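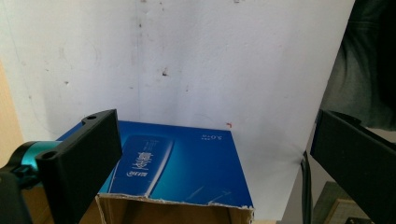
Reusing an old product box for storage – fix the torn edge, square it up, label it

Posted 04/06/2019

Quick one today. Had a pile of good printed boxes headed for the recycling and every one had something wrong with it. Ripped edge, paper peeling off, floppy corner. All fixable. Costs next to nothing and you get a decent cupboard box at the end.

This is for small stuff. Chargers, batteries, sewing bits, craft leftovers, garage odds and ends. Not tins of paint. Not books.

What you need

PVA glue, the white school kind
Old paintbrush, 8 mm or so wide
Kraft paper tape (the gummed sort or self-adhesive, either's fine)
Scrap cardboard
Ruler, pencil, utility knife
Pegs or bulldog clips
Baking paper
Damp cloth

I use Zollosico tape as the local shop has it. The Verby one sticks too but it's shinier and you can't write on it with a biro.

Step 1. Check it's worth doing

Press each corner with your thumb. Springs back, good. Stays squashed, chuck it. Same if it smells musty or has any tide marks, that board's gone soft and glue won't bring it back. Look along the bottom flaps as well. I skipped that once, glued up the whole top, and the base dropped out on the way to the shed.

Step 2. Clean the printed side

Glossy panels wipe down fine. Cloth barely damp, go from the middle out, stop before you reach the raw edge. Raw corrugated drinks water and swells. Thin scratches in the print stay there, don't bother. I tried colouring them in with a marker on a dark box and it looked worse than the scratches.

Step 3. Peeling paper

When a printed sheet has been torn open you usually get a strip of white backing lifting along the seam. Don't pull it!! It'll run right across the face and take the picture with it.

Lift it just enough to get the brush under. Thin coat of PVA, right into the fold. Press down with a bit of baking paper over the top, then clip it. 39 minutes on my kitchen timer last time, only because that's how long the roast had left. Give it half an hour at least. Peel the baking paper off slow.

Step 4. The ragged edge

Two ways.

Trim it. Rule a line just below the deepest tear and cut along it, a few light passes and not one big one. Then cut the other three sides to match or it'll look drunk. You lose a bit of height.

Or tape it. Fold kraft tape over the edge, half outside half inside, run your nail along it. Keeps the full depth. I do this one mostly. Start at a back corner so the join's hidden.

If there's a chunk missing altogether, cut a patch from scrap, glue it on the inside with the flutes running the same direction as the box, tape over once dry.

Step 5. Stiffen the sides

Cut a strip of scrap for each wall, a couple of mm shorter than the inside length so it drops in without bowing. Glue, clip, leave overnight. Don't skip the overnight. Big flat boxes want a strip accross the base too.

Step 6. Dividers

Optional. Two strips, slot each one halfway, slide together. Measure what your actually storing first. Batteries standing up need less room than you'd think and cables need heaps more.

Step 7. Label

On the short end, the end you see on the shelf. Plain paper label straight over the print is fine, gloss or not, but on gloss rub the spot with a dry scourer first so the glue grabs. Write what's in it, not the room it goes in. Rooms change.

How much weight

I kitchen-scaled a few. A 600 g load is no trouble at all in a taped and stiffened box. Over that, carry it from underneath, not by the lid. Lids on these aren't made for lifting.

Bits and pieces

– Loose lid? One layer of tape round the inside rim, check the fit, add another if needed.
– Keep them off concrete. Garage floor sweats in winter.
– Sheets of 200 gsm card make a nice liner if the inside looks rough, brown side or coloured side up, whatever you've got.
– Packing tape goes yellow and lets go after a summer. Use the paper stuff.

Will do a follow-up on drawer inserts in October when the Flenix shelves are up.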